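Report of the Druvimum Technical School Robotics Club, Spring Term

The Club met in the Selitberg annexe at four o'clock to settle its entry for the Kahsay Cup. Clotilde Vidal, in her final year, had written 3,898 lines of code and asked that they be entered in the minutes. The request was declined.

The set task was to place the banana in the orange bowl. Members were reminded that the simulated arm would be judged on its manners as well as its aim – a rule brought in after the previous year's final.
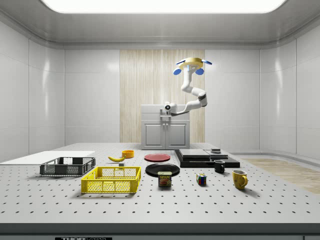 Second Attempt

Miss Vidal ran her program 81 times before supper. She recorded each result in pencil and would not let the first-years see the page. On the last run she put down the pencil, and the room became very quiet.

The Club resolved to submit the entry under the name Clilidine, after her grandmother's boat. Mr Orrin, presiding, observed that the entry fee had not been paid. Miss Vidal said that she had paid it in November, from her own savings, and asked whether this might be minuted instead.

It was so minuted.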